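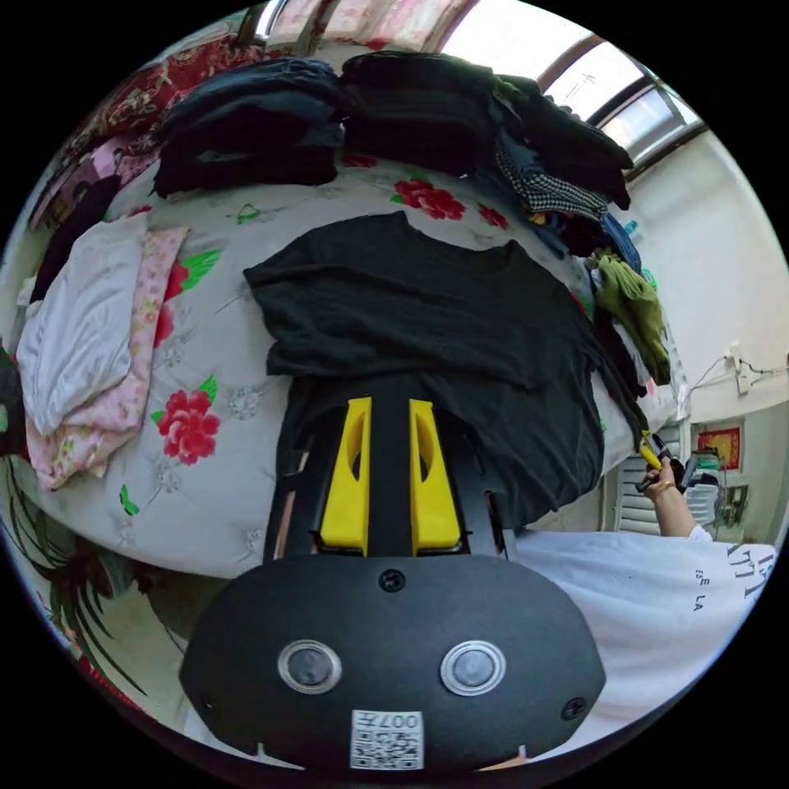
4.2 Keeping the hand-held gripper in shape

Figure 3. Unit 007 over a black T-shirt laid flat on a bed, with folded clothing stacked along the far edge.

I'll be upfront that this is the section I most wanted to write, and the one my group in Zustthorpe kept asking me to shorten. We spent a lot more time looking after the grippers than we ever planned to! Unit 007 (Figure 3) did most of the clothing sessions, so I'll stick with that one, though the routine was the same for all of them.

The yellow fingers are the part that wears. Each one is a tapered block with an oval cutout near the top, and after a few hundred grasps on cotton the tips get slick and start letting go of thin hems. I swapped them as a pair at 605 grasps, which sounds fussy, but when I tried changing only the worn side the two fingers closed a hair off center and every grasp width in the log drifted with them. We threw out 80 recordings from September over exactly that, and I'm still a bit sore about it.

Next, the base plate. There's a small black screw near the top center, just under the fingers, and it works loose. I check it before each session with a hand driver (please don't use a powered one, I stripped the thread on our spare that way) and put a dab of thread locker on it whenever the fingers come off. The QR sticker sits at the bottom edge of the plate and we scan it at the start of a session so the calibration file matches the unit. Ours are on so that the number reads upside down above the code in the gripper's own view. The scanner couldn't care less, so I left them.

Lint was the other headache. Dark knits were the worst, and it packs in along the black spine between the fingers. A soft brush gets most of it out, and I finish with a puff of air, fingers fully open. With that added to the routine, we kept 612 of the 684 clothing recordings made after 19th March, and the rejects were mostly my own clumsy folding.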